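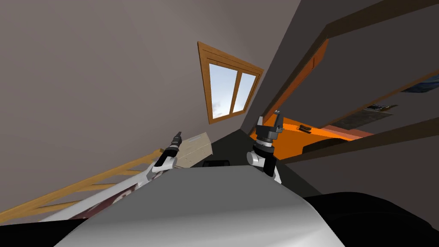

Noise at Night in a Student Residence: A Small Survey and Measurement Project

Final report, Environment and Society course
Author: I. Stoyanova
Submitted: 22/04/2023

1. Introduction

When I moved to the Plaletmont residence, the first thing I noticed was the noise. The building stands between a tram line and a street with several bars, and the inner walls are thin. Many students complain about it in the kitchen, but they say very different things. For one student the problem is the tram, for another it is the doors in the corridor. I wanted to find out which sounds disturb the residents most, and if the answer depends on the side of the building where they live.

The housing office plans to change the windows on the street side in June. This made the subject more interesting for me, as new windows can help only against the sounds which come from outside.

2. Method

The project had two parts. The first part was a questionnaire on paper, which I put in the mailboxes of 202 residents. It had seven questions and fitted on one page. I received 45 answers. The questionnaire asked for the floor and the side of the building, but not for the name or room number.

The second part was a measurement of the sound level on seven nights. I used a sound level meter borrowed from the physics laboratory at Skesalham College. Every night I measured in the corridor of the third floor and in my own room, with the window closed, from ten in the evening until one in the morning. I wrote down each sound that I could recognize, with the time.

On the second night the battery was empty before midnight. I repeated this night one week later, and I used the repeated values in the results.

3. Results of the questionnaire

Doors in the corridor were the most frequent complaint on both sides of the building. This surprised me, because I had expected that the tram would be first on the street side. There the tram came second, and voices from the bars came third. On the courtyard side the second place was for music from neighbors, and the tram was almost not mentioned.

Several people wrote comments on the back of the page. One person explained that the regular sound of the tram is easy to get used to, but a door which closes hard at midnight wakes her every time. Another wrote that he sleeps with ear plugs since the first month and does not hear his alarm well. Two comments were about the laundry room on the ground floor, which I had not included in my list of sounds. This was a mistake in the questionnaire.

4. Results of the measurements

In my room, which is on the street side, the tram could be heard clearly but it made a slow change in the level, first up and then down. The doors made short and high peaks. In the corridor these peaks were the loudest sounds on every night of the measurement. The fire doors beside the stairs were worse than the room doors. Their closers are old and the last part of the movement is too fast.

5. Discussion

Both parts of the work point to the same source. New windows will probably help the residents on the street side with the tram and the bars, but they will not change the noise of the doors. Adjusting the door closers is a cheaper step. A new closer of the type used in the building costs less than 1000 crowns, and the old ones have a screw for the speed, so maybe it is enough to turn it.

The work has some limits. Most residents did not answer, and it is possible that people who sleep badly were more willing to write. I measured in one room only, and I could not measure on the courtyard side. In the Stomumden residence, where the corridors have carpet, the results could be quite different.

6. Further work

I would like to repeat the measurement in the same room after the windows are changed, with the same meter and at the same hours. The questionnaire should then have a line for the laundry room, and a question about ear plugs.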